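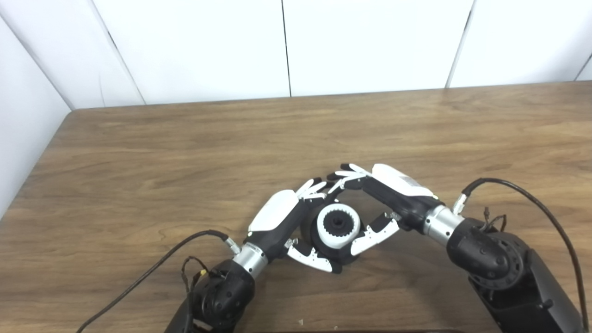
Diệp Ninh spent nearly five years as a controller at Dondevside, a maker of hospital billing software, before she told the board that the sales figures were wrong. The company closed the following May. She now works in internal audit and teaches an evening class on reading financial statements.

She says the trouble started with 47 contracts.

"They were booked as signed," she said. "I asked for the paper copies and got 12 emails and a spreadsheet. A letter of interest is worth something, but you can't book revenue on it."

Ninh took the list to her manager, Imtiaz Rathnayake, who told her the paperwork would catch up by the end of the quarter. It didn't. By then the company was telling investors it had 1055 paying clinics. Her own count, made from bank deposits, came to fewer than half that.

"I did it at my kitchen table over two weekends," she said. "It wasn't clever work. You match the deposits to the names - that's all it was."

The outside directors had backgrounds in medicine and law. Ninh doesn't think they were careless.

"They met four times a year and read what they were given. Kha Trương was the only one who ever called me directly. She asked why receivables were growing faster than sales, and I had been waiting a year for someone to ask that."

Trương hired an outside accountant, and the lender, Wudari, froze the credit line soon after. About 50 people lost their jobs, Ninh among them. Some of them still don't speak to her.

"I understand it," she said. "They had mortgages. I had one too."

Asked what she tells her students, she said she has them start with the cash flow statement and read the notes before the chairman's letter. She also tells them to keep copies of their own work, dated, in one place. She kept hers in a shoebox.

She has turned down two offers to write a book. "Other people were there," she said. "Ask them."

14 shares | 3 comments

Related
Trình names Nghĩa Lưu finance chief
Why Flollby dropped its stock listing
Trí Kiều on lending to first-time founders

Last updated: May, 4:10 p.m.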